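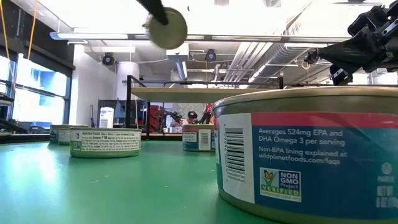

Pantry Basics

How to Make Tuna Noodle Casserole Without Canned Soup

I grew up on the kind of tuna casserole that starts with a can of cream of mushroom, and I still have a soft spot for it. But once you make the sauce yourself you'll see how little extra work it is, and the flavor is so much better! The whole thing takes one pot, one skillet and a baking dish, and you can have it in the oven before the kids finish their homework.

What you'll need

8 ounces wide egg noodles
5 tablespoons butter, divided
1 small onion, chopped fine
8 ounces mushrooms, sliced
3 tablespoons flour
2 cups whole milk
1 teaspoon Dijon mustard
1 1/2 cups grated sharp cheddar
2 cans tuna
1 cup frozen peas (don't bother thawing them)
3/4 cup breadcrumbs
Salt, pepper, a squeeze of lemon

Heat the oven to 375 and butter a two-quart baking dish. Mine is an old Kofler with a chip in the handle and it has seen a lot of casseroles.

Step 1. Boil the noodles in well salted water and pull them two minutes before the package says. They should still have some bite in the middle. They'll keep cooking in the sauce, and mushy noodles are the number one complaint I get about this dish. Drain and set aside.

Step 2. Melt 3 tablespoons of the butter in a big skillet over medium heat. Add the onion and mushrooms with a pinch of salt and let them go until the mushrooms give up their liquid and start to brown. Be patient with this part – brown mushrooms are where all that soup-can flavor comes from, only better.

Step 3. Sprinkle in the flour and stir for a full minute. Pour in the milk a little at a time, stirring like mad at first (it will look like paste, keep going!). Simmer until it coats the back of a spoon, then take it off the heat and stir in the mustard and cheddar.

Step 4. Fold in the noodles, peas and tuna. If your tuna is packed in water, drain it well. If it's in olive oil, save a spoonful for the breadcrumbs. Try to leave some nice big flakes. Taste now and add lemon, salt and pepper.

Step 5. Melt the rest of the butter, toss it with the breadcrumbs and scatter them over the top. Bake for 25 minutes, until it's bubbling at the edges and golden. Let it sit for 5 minutes before you dig in.

Making it ahead

Put it together through Step 4, cover, and keep it in the fridge overnight. Add the crumbs right before baking and give it an extra 10 minutes. I like to do this on Saturday so Sunday dinner is handled.

Swaps

Halima Ajayi wrote in to say she uses chopped celery and a little curry powder in place of the mushrooms, and I tried it last week – so good! Canned salmon works too. Crushed potato chips on top are always welcome at my house.

Filed under: casseroles, canned fish, weeknight dinners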